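Galería: recoger la mesa después de la merienda

En mayo volvimos a usar la sala grande del centro Clikholm para la merienda de fin de curso. Esta página reúne lo que quedó por recoger y cómo lo fuimos ordenando. El local tiene 540 metros cuadrados y aquella tarde se sirvieron casi 700 raciones entre dulces y aperitivos, así que la limpieza llevó lo suyo.

Los manteles se dejan puestos hasta el final. Primero se retiran los envoltorios, luego las migas, y solo entonces se dobla la tela.

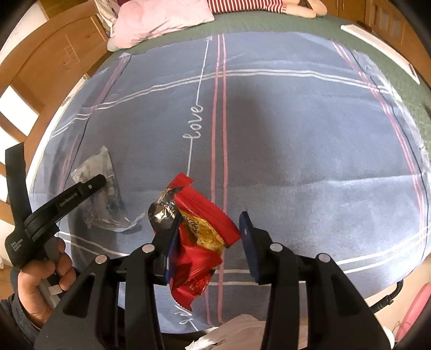
Sección de Sala y Meriendas – Asociación Trisari

Envoltorio rojo, arrugado y retorcido, sobre el mantel gris azulado. Tiene los cierres dentados y una parte plateada que brilla bastante.

Los paquetes de este tipo van al contenedor amarillo, sin aplastar más de la cuenta. Si queda algo dentro, se vacía antes en el cubo de orgánico – hay 2 junto a la puerta del almacén.

Los manteles se lavan a 40 grados y se guardan en el armario Kaczorowski, en el estante de abajo. Las manchas de grasa se tratan antes con jabón.

Textos y orden de la galería: Thenmozhi Kaimal. Para reservar la sala, preguntar en recepción por las tardes.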